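The Drurar Inventory

The inventory had to be finished before the end of August, because the lease on the Drurar office ran out then and the removal firm charged by the list. Rianne Van Acker had been given the form. It had columns for item, material, condition, location and claimant. The first four could be filled in by anyone who walked around with a clipboard. The fifth had to be settled by the people who were leaving.

She started with the furniture. Desks went down by room, chairs by type. The form allowed "good," "fair" and "poor," and she decided early that a chair was fair if it went up and down and poor if it did one of the two. The filing cabinets were locked and the key was at Grudirach, the parent office, which had asked for it in spring and had not sent it back. She wrote "contents unknown" in the material column, where there was room.

The kitchen took a full afternoon. Most of what was in it belonged to the company: the kettle, the draining rack, the tray with the raised edge, the flatware in its divided drawer. The plates were a single pattern and went into one line of the form. The cups were harder. Over the years people had brought them in and left them, and the cupboard above the sink had filled up in layers, with the oldest at the back. She took them out a shelf at a time, washed them, dried them and sorted them on the counter by whether anyone was still around to ask.

The procedure she wrote was short. It was pinned to the cupboard door and sent to the whole list.

1. Cups with a name on the base are returned to that name.
2. Cups without a name are claimed by the end of the week.
3. Unclaimed cups go in the Vivine crate, which is collected with the books.

Most were gone by the next morning. People came in, looked along the counter, picked one up, turned it over and took it to their desks. Van Hecke, the removal firm, sent a man to measure the elevator. He asked whether the kitchen was glass or ceramic, since the two were packed differently, and she said ceramic, apart from the jug. He wrote this down. He recommended paper between every piece, rims down, handles toward the middle of the box, and nothing heavy on top. He left her a bundle of paper and a roll of tape.

She packed in the evenings, after the phones were switched over. A sheet of paper went into the cup and the corners of the next sheet were folded over the rim. The cup was then rolled toward the far corner of the paper and set into the box. A standard box held 17 if they were of mixed sizes. She wrote the number on the side in marker, and under it the room it was going to, and under that an arrow.

By the end of the week the line for the kitchen was nearly closed. What remained was a pink cup, a white mug and a yellow cup. They had no names on them. They had been at the very back of the top shelf, which meant they were older than anyone's desk, and they had been used so regularly that there was a ring on the shelf paper for each. She checked the old seating plans and found nothing that helped. She checked the order book, which went back to the founding of the office, and found a kettle, a different kettle and a quantity of light bulbs.

The form did not accept a blank in the fifth column. She tried "office" and it was returned from Grudirach with a note that office was not a claimant. She tried "Drurar" and it came back with the same note and a different signature. She telephoned, and was told that an item without a claimant could be transferred to the workshop building for the time being, entered there as fixtures and reviewed after the move. The workshop had its own form. It had only 2 columns, item and position.

She carried them over herself, on the tray, a little after seven. She set them out on a light wooden table, in a row, with the handle of the white one toward her so that it would be the first to be picked up. In the column for item she wrote "cups, assorted." In the column for position she wrote "pink left, white center, yellow right," and the time, and her initials.

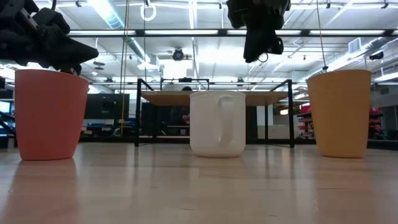 Rianne, you have put the white one down as a cup and it is a mug, and Grudirach will send it back. A mug has straight sides and a handle and goes on the line for mugs. The other two can stay where you have them. My mother kept hers in the same order, with the low one in the middle, and she would not have called that assorted.

The note was clipped to the form when she came in the next morning. It was written in pencil and signed Van Hecke. She read it standing up. Then she crossed out "cups, assorted" and wrote "cups, 2" on one line and "mug, white" on the next, and initialed both corrections as the instructions required.

The revised form was accepted. The confirmation came through at noon, one page, with a reference number and a date for the review. She filed it behind the chairs.

In the afternoon she went back to the kitchen to take the procedure off the cupboard door. The tape had lifted some of the paint, and she noted this under condition. The shelf paper was still in place on the top shelf. She had intended to throw it out with the rest, but it was not on the list of things to be discarded, and it was not on the list of things to be kept. She peeled it off carefully from the left, rolled it with the rings to the inside and put an elastic band around it.

The last box was not full. There was room at the side, between the jug and the cardboard, and the roll went in there upright. She closed the flaps, taped the seam and wrote the number on the side, then the room, then the arrow. Under the arrow she added "shelf paper, 1, fair."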